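Welholm Workroom - Gallery: Tables and Storage

The workroom at Welholm was refitted in June. This page covers furniture and storage only; wiring and lighting are on the Votgate page. The room measures nearly 300 square feet. The budget came to $2,339, most of it for shelving and seating.

Notes on the fit-out

Shelving is open-front, set along one side. Clear plastic bins were chosen over lidded boxes so that contents can be checked from a standing position. Labels go on the short side of each bin, 12 point or larger.

Small tables replaced the single long bench listed in the Ploka plan. Each can be moved by one person. Outlines in black tape give fixed positions on the top - the tape is replaced every 6 weeks, or sooner if a corner lifts.

Fabric is sorted at the table, folded, and returned to the bins by color. Pens, tissues, and chargers stay at the far end, clear of the work area.

Gallery

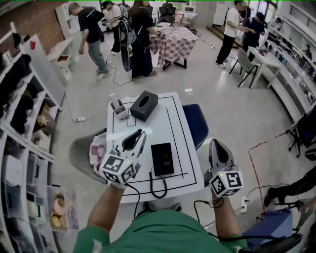 Small white table with taped outlines, cloth at the left edge, tissue box and pen holder at the far end. Cubby shelving along the left side, brick wall behind.

A reader of the Sabatier newsletter wrote in to say that black tape leaves residue on white tops after one summer, and that a thin cutting mat with printed lines does the same job. Mats are under review. Cloth snags less on tape, but a mat can be washed.

Next page: chairs and floor.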